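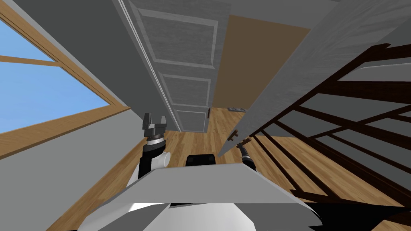 2/8/25

On Saturdays I wake up before the rest of the house, and for one hour I can hear how the building works. The pipes knock two times, the stairs answer when the heating comes on, and somewhere a door moves a little against its latch. When I moved to this country I could not sleep with these sounds. I come from a concrete apartment on the fourth floor, where you hear the neighbors but never the house. Now I live with wood, and wood talks a lot.

I want to write today about doors, and mostly about one door that did not close for the whole winter.

It is the door between our hallway and the small room where I work. In October it closed well. In December I had to push it with my shoulder. In January I stopped closing it, and my family learned that if they walk past in the evening, they will be heard in my telephone meetings. My manager, Noreen Mulligan, once said hello to my son by name before I knew he was standing behind me. She was very kind about it, but I was ashamed for the rest of the day.

My first idea was to buy a new door. I went to the shop and looked at one from Schwerdtfeger, very beautiful, very heavy, and the price with the frame and the fitting was 973 dollars. I went home again without saying anything to my wife. The next week I saw a cheaper one from Daltura for 722, and this time I told her, and she asked me a question which I had not asked myself: "What is wrong with the old one?"

I did not know. I only knew that it did not close.

So I called Colin Whiteley, who repaired the steps of our neighbor. He came on a Tuesday evening with a pencil and one piece of paper. He put the paper between the door and the frame and moved it slowly up along the side, and where the paper stopped he made a small mark. Then he opened the door, took hold of the handle and lifted. The door went up a little. I had lived with this door for years and I never thought to lift it.

The top hinge was loose. Two of the screws were turning in their holes without holding anything. The door was hanging forward from the top, and the corner far from the hinges was touching the frame. In dry months there was enough space and I did not notice. In our wet winter the wood became a little bigger and the space was gone.

Colin took out the two screws, filled the holes with thin pieces of wood and glue, and told me to leave it alone until the next day. He did not want to plane the edge. He said that people are in a hurry to cut a door in winter, and then in summer they have a gap and the wind comes through it. I have thought about this several times since then. He asked for 50 dollars, and he drank a coffee with us and explained to my son what a mortise is. I had to look up the spelling for this post.

The next day I put longer screws in the hinge myself. I am not a practical person. At school my friend In-ho Na did all my woodwork in exchange for my English homework, and as you can see, neither of us was an expert. But the screws went in straight, and the door closes now with two fingers. It still touches a little at the top when it rains for many days. I decided that I can live with this.

What I did not expect is that I miss the open door. During the winter I complained every day, but I also heard my daughter practice her reading aloud in the kitchen, and I knew what we would eat before anyone called me. With the door closed I have my quiet, and I work faster, and at six o'clock I come out and everything has already happened without me. Trinidad Catacutan, who lives across the street and has raised four children, told me that she took one door off completely when her youngest was small and never put it back. It is still standing in her garage behind the bicycles.

I am not ready for that. For now I close it for meetings and open it again after - my wife says it is the first time she has seen me have a system for something.

If you also have a door that sticks, please lift it by the handle before you go to the shop. Check the top hinge first. And if you have a good method for a latch that clicks at night, write to me, because that one is still moving at five in the morning and I have no idea which door it is.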